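Checkered tablecloth

A checkered tablecloth is a table covering woven or printed with a regular pattern of squares in two colors, usually white and one other. It is used in homes, at picnics, in restaurants and on display tables. The most common colors are red and white, blue and white, and pink and white. The pattern is often called gingham, although gingham is strictly the name of a woven cotton cloth, and many checkered tablecloths are made by other methods.

Construction

In a woven cloth, colored and white threads cross at right angles. Where two colored threads cross the square is dark, where two white threads cross it is white, and where they mix it is a paler shade. A printed cloth carries its color on one face only and may look washed out on the back. Cotton, linen, polyester and blends are all used. Coated cloths can be wiped clean but do not fold as softly as plain ones.
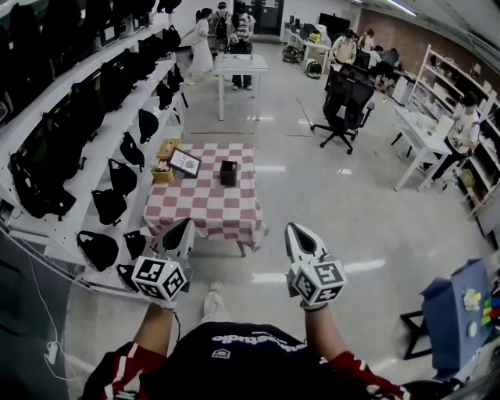 The part of the cloth that hangs below the tabletop is known as the drop. A short drop leaves the legs of the table in view and is usual for everyday meals. A long drop hides them and is more common at banquets. To find the size of cloth needed, the drop is doubled and added to the length and the width of the table.

Use in display

Small tables with a checkered cover are often set with a few household items. Typical choices are a framed card or photograph, artificial flowers, a wicker basket, and a small box or jar. The Lalwood home goods catalog, first issued in February with 300 entries and since grown to 2,105, lists checkered cloths under both dining and display. Plain or dark objects are easier to pick out against the squares than patterned ones. A frame with a wide mat keeps a band of blank space between the card and the cloth. 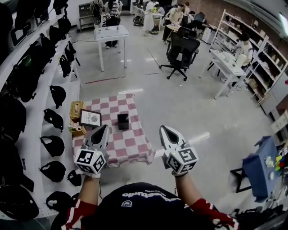 Pink-and-white checkered tablecloth with a framed card and a small black box.

Wicker and artificial flowers are popular with this pattern for their link with picnics and country kitchens. Makers such as Steyn and Folletti sell tablecloths and baskets as matched sets.
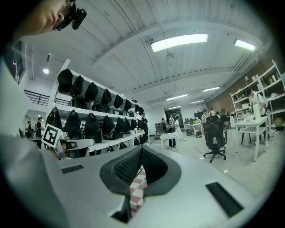 Care

Cotton cloths are machine washed and may shrink at the first wash. Red and pink dyes can bleed, and new cloths in these colors are washed separately. Ironing is done while the cloth is slightly damp, along the lines of the squares, to keep the pattern straight. Cloths kept in storage are refolded from time to time so that the creases do not become permanent.

See also

Gingham
Table runner
Place mat
Millach check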